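The Camera I Want Has Fewer Cameras in It

March 4, 2026

By Ladan Kermani

Every January the camera makers send out their announcements, and every January I read them with a pencil in my hand, crossing out the words that mean nothing. This year the Mägi release lost most of its second page. What was left: a new body, the old sensor, and subject detection that now recognizes 42 kinds of thing, up from whatever it was before. Trains are in there. So are several types of bird.

I don't photograph trains. I take pictures of my family, the street market in Brosemville, and whatever is in front of me when the light is good. For that I have used the same Cenden compact for nine years. It has one focus point that I trust, and I put it on the thing I want sharp.

The case for subject detection goes like this. The camera finds the eye, you press the button, and you are free to think about composition. I would like to believe it. I borrowed the Mägi for 7 days from Yiğit Yurt, who sells them and is fair about their faults, and I was not thinking about composition. I was watching a little box jump from my daughter's face to a man behind her and back again, and wondering which one it would settle on when I pressed. You can turn the box off, of course. The setting is four menus down and it switches itself back on if you change shooting modes. 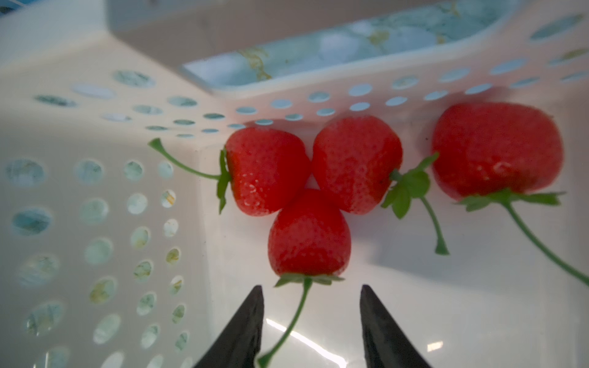
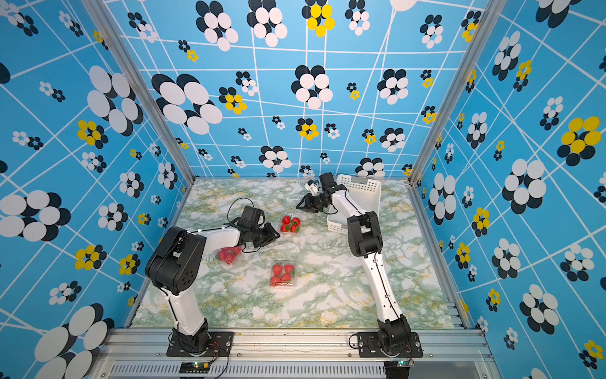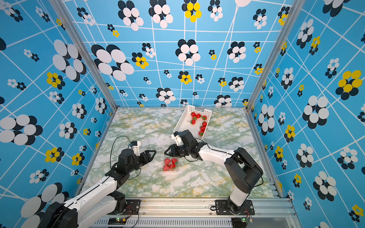
Yiğit says I am the wrong customer, and he may be right. A person who shoots weddings every weekend has good reasons to want a camera that follows an eye across a dance floor. Fine. Then sell it to that person. What bothers me is that the same feature list gets pushed down the range until it reaches the small, cheap bodies meant for people on vacation, and pushes out the things those people would have used. The new Zurnden pocket model has the detection, in a slower form, and has lost its exposure dial to make room for a bigger screen. Who asked for that trade?

The usual answer is that phones took the bottom of the market, so a small camera has to do what a phone does. I have never followed this. If I want what my phone does, my phone is in my coat. A camera gets carried as a second object, and it has to earn the space by being better in the hand. A dial I can turn with gloves on does that. A menu doesn't.

Then there is the price. The Mägi with its standard zoom comes to about 3,000 dollars, and the picture quality, as far as my eyes and my printer can judge, is that of the model before it, because the sensor is the same one. The pictures I took with it were good. Several are on my wall. Two of the ones I like best were taken with detection off, at one aperture, with the focus set by hand and left there.

I gave it back to Yiğit with the battery charged. He asked if I wanted to try the next one when it comes in, and I said yes, provided it has a dial.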